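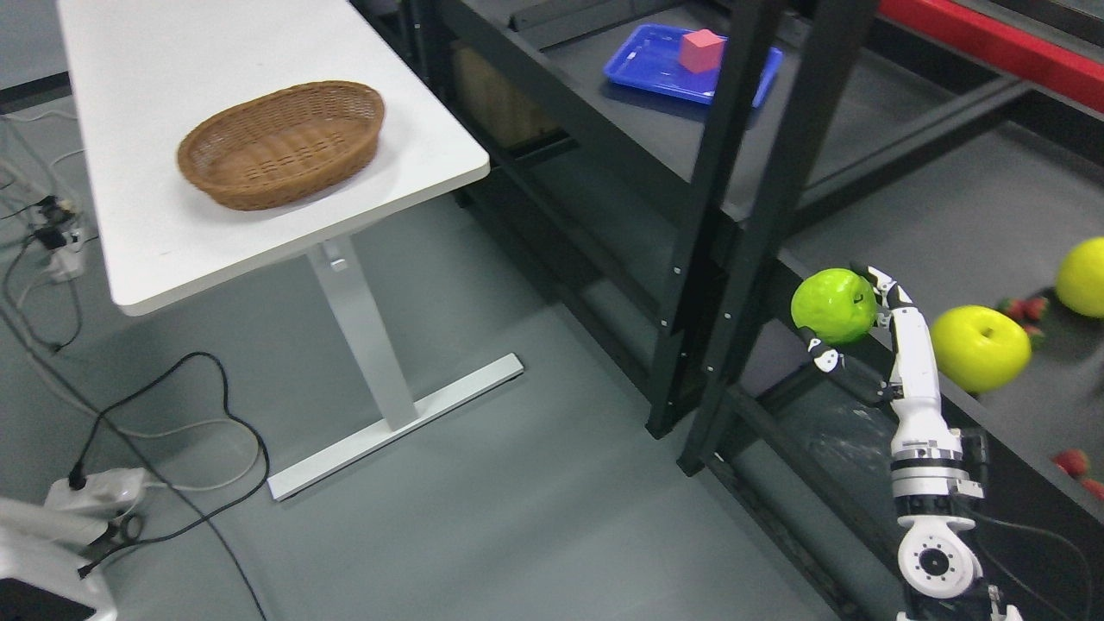
Gimine Wicker Care Kit

Home > Household > Basket and Furniture Care

Item: Gimine Wicker Care Kit, standard
Made by: Gimine, Pranska
Availability: in stock, ships from the Drivgate warehouse

The Gimine Wicker Care Kit is for cleaning and conditioning woven baskets, trays, hampers and small furniture made from natural plant fiber. It works on willow, rattan, reed and rush. It is not meant for paper cord, plastic resin weave or anything with a painted finish.

What's in the box

Weave brush, long bristle, wood handle
Detail brush, short bristle, for rims and handles
Bottle of soap concentrate, 100 ml
Bottle of conditioning oil, 100 ml
2 cotton cloths
Printed instruction card

How to use it

Take the basket outside or stand it over a sink and knock out crumbs and grit. Go over the whole weave with the dry long brush, following the direction of the strands. Most dust comes out at this stage, and a basket that only holds mail or folded towels may not need anything more.

For a wet clean, mix one capful of soap concentrate into a bowl of lukewarm water. Dip the brush, shake it off and work on a small area at a time. Do not soak the basket. Standing water gets into the core of the strands and they swell, which can push a tight rim out of shape. Wipe off the soap with a damp cloth.

Let it dry in moving air, away from radiators and direct sun. Flat-bottomed baskets should be turned upside down so that the underside dries too. Allow a full day for thick weaves.

Apply the oil only when the basket is completely dry. Put a few drops on the second cloth and rub it in thinly. Leave it overnight and buff off whatever has not been absorbed. More than 9 medium baskets can be treated with one bottle of oil if it is applied this way.

Baskets used for food
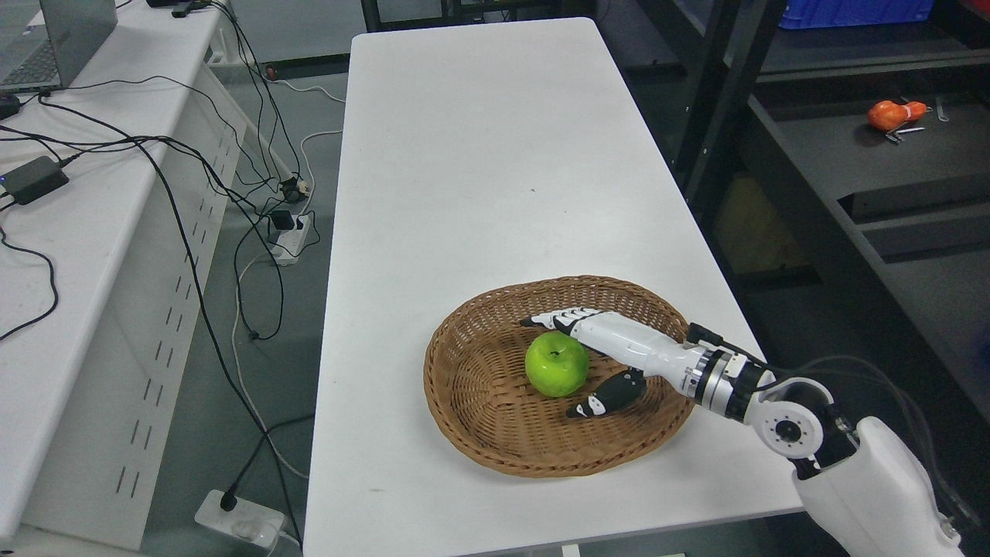

Green apple in an oval wicker basket.

The soap can be used on bread and fruit baskets as long as it is wiped off well. We do not recommend the oil on inside surfaces that touch unwrapped food. Oil the outside and the rim, and leave the inside plain or use a cloth liner.

Fruit is best checked every day. Juice from a bruised pear or a split plum leaves a dark mark that is hard to remove once it has dried. If you catch it early, dab it with diluted soap and blot. Older marks can be lightened with the detail brush but will probably not disappear.

Mold and odors

Light surface mold shows up as gray or white dots, usually on the bottom. Brush it off outdoors, clean with the soap mixture and dry the basket for at least 3 days before putting it back into use. If the smell returns after that, the mold is inside the strands and the kit will not fix it.

Brittle strands

Old baskets that creak or shed splinters are usually too dry. Mist them lightly with plain water, let them dry and then oil them. Broken strands have to be replaced by hand weaving. Neither the soap nor the oil will glue or strengthen a break.

Color change

The oil darkens pale fiber slightly. On unpeeled willow the change is hard to see. On white or bleached reed it is noticeable, so test a spot on the underside first.

Storage and safety

Keep both bottles closed and upright, away from heat. Keep out of reach of children. Cloths with oil on them should be laid out flat to dry before they are thrown away or washed. Do not leave them balled up in a bin. The brushes can be rinsed in warm water and hung by the loop.

Refills and related items

Soap concentrate refill, Gimine
Conditioning oil refill, Gimine
Rusnák cotton basket liner, oval or rectangular
Rusnák felt pads for basket bottoms, self-adhesive

Liners are cut to order. Measure the inside of the basket at the bottom, not at the rim, and enter the length and width in the order notes.

Shipping and returns

Orders placed before noon leave Drivgate the same working day. The oil can only be sent by ground shipping. Unopened kits can be returned for a refund. Opened bottles cannot be taken back, but brushes with loose bristles will be replaced free of charge. Please include your order number and a photo of the brush.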